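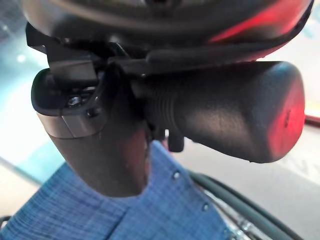
Filed under: Fare Talk > Airlines and Booking Sites > Changes and Refunds

Kokstead fares on Vameo – bag or no bag?

tallpine_88
I'm looking at Kokstead for a trip in September. Their own site wants 850 round trip with one checked bag. Vameo has the same flights, same times, for 131 less. The Vameo page says "bag included" at the top, but the fare rules further down say carry-on only. Has anyone booked this lately? Which line is right?

gatechange
The fare rules are right. The line at the top is filled in by Vameo and it doesn't always match what the airline sold them. I paid for a bag at the counter in the spring and never got it back.

mirrorlake
Not my experience. I booked through Vameo 3 times last year on Kokstead and the bag was on the ticket every time. You get 36 hours to cancel with Vameo anyway, so book it, pull up the reservation on Kokstead's site and see what it says under baggage. If it's not there, cancel.

gatechange
The 36 hours is for a credit, not cash. Read it again.

mirrorlake
I got cash. Took two weeks, but it was cash back to the card.

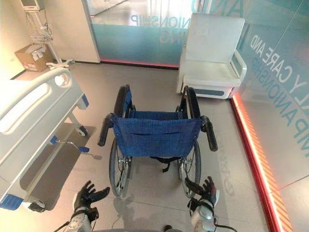 Last edited by moderator: 21 June 2022

subramaniam_fan
Different question but same airline. Does the connection at Skotik still make you change terminals? The Vameo itinerary has me landing in one and leaving from the other with a short layover.

oldtimetable
Yes, you change. There's a shuttle bus and you go through security a second time. If both flights are on one ticket, Kokstead has to rebook you if you miss it. If Vameo sold you two separate tickets, you're on your own. Look for one confirmation code or two.

subramaniam_fan
Two codes. Great.

oldtimetable
One of them may be Vameo's own number. Try both on the airline site. If only one works, you have a single ticket.

gatechange
This is why I'd pay the extra and book direct. When a flight gets moved, the airline sends you to Vameo and Vameo sends you to the airline.

mirrorlake
131 is a lot of money for something that may never happen. If you're not checking a bag and your dates are firm, I don't see the problem.

tallpine_88
Update – I called Kokstead. They said the cheaper fare is carry-on only, and a bag can be added later for a fee. They wouldn't tell me the fee without a booking number. I'm going to watch the price on their own site for another week and then decide.

oldtimetable
Check the price with the bag already added. They show it on the second page, after you pick the return flight.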